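Reporting a Drifting or Beached Vessel to Harbour Operations
Rerkavness Foreshore Guide, sheet 2
Revised Tuesday, October 14, 2025

Use this procedure when an unattended boat, pontoon or floating structure is found on the foreshore or adrift inside the harbour limits. If anyone may be aboard or in the water, call emergency services first and leave the remaining steps until later.

1. Fix the position
Read the latitude and longitude from a phone or handheld GPS to at least four decimal places. Note the datum if your unit shows one. A beach name alone is not sufficient, as Talpur Beach extends past the headland and has separate vehicle access at each end.

2. Record the state of the tide
Write down the time and whether the water is rising or falling. Estimate the distance in metres from the hull to the last strand line.

3. Look for identification
Check both bows and the transom for a registration number, name or home port. Copy characters exactly, including any that are partly worn, and mark doubtful ones with a question mark. Do not board. Stay 100 metres clear if you smell fuel or see a sheen on the water.

4. Submit the report
Open the Pravari form and choose Unattended Vessel. Attach no more than two photographs, one from the seaward side if it can be taken safely. If the form returns error 403, the session has expired. Reload the page and sign in again. Reports by telephone go to the duty desk, attention Farzana Rana.

5. Secure only if asked
The duty officer may ask you to run a line ashore. Use a bowline at the vessel end and a round turn and two half hitches at the shore end. Do not tie off to fence posts or signage.

Kit storage

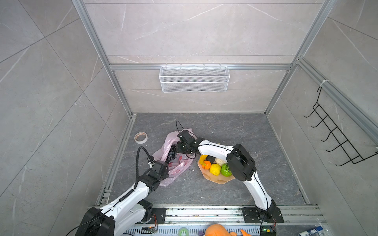 Reporting kits should be kept where they can be checked at a glance. The list inside the lid covers the line, hand lamp, tape, gloves and pencil. Stow the line coiled and dry, never in a sealed bag. A shallow wire-mesh basket hung from a crossbar suits the gloves and lamp, and a rack of upturned hooks fixed to an upright post will take the coils. A cable tie can hold the upper end of such a rack to its frame. Check the fixings every July and replace any tie that has gone brittle.

Removal of a vessel is arranged by the harbour office once ownership has been checked. Corrections to this sheet should be sent to Regula Hofstetter, quoting the sheet number.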